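**Small Things on a Small Table: our home display project (Trevby house, March 2018)**

So this started because my half of our group got the living room and the other half got the kitchen — I was thrilled, the kitchen at Trevby is tiny! The assignment was to pick one surface in a shared home and figure out how people like it arranged. We picked the square wooden table, mostly for its top. It has a honey-brown grain with long lines running across it, and anything dark you put down really pops.

We had a budget of 50 dollars for the whole thing and spent way too much of it on picture frames (sorry). In the end I kept going back to the little black one with bare tree branches in it. It's all black and pale, kind of wintry, and on its own it made the table look a bit sad. The moment you give it a plant for company it's a different table. I tried the peach flowers close up, then farther back and over to the right, and I liked the second one a lot more. 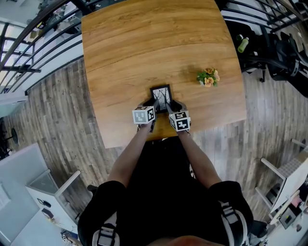 Skendgate thought the frame should go right at the back edge, where it leaves room for a plate or a laptop, and that a centerpiece you have to move before dinner isn't a centerpiece at all. Fair point! I hadn't thought about dinner. Our survey went out to the Gutelura housing list, which has 700 addresses on it, and we heard back from 622 of them (I still can't believe it, we offered cookies). Lots of people wrote the same thing in the comments box: pretty is fine, but they want to be able to eat there.

So for round two I turned the frame a little and left the front half of the table clear. The white pot stayed. I also tried a stack of books under the frame, and I hated it — too tall, and you end up talking to your friends around it.

Things I'd do differently: take notes on the light, because the shadows changed how I felt about every layout, and ask about table size in the survey. The kitchen half is writing up their shelf next, and we put both parts together in June.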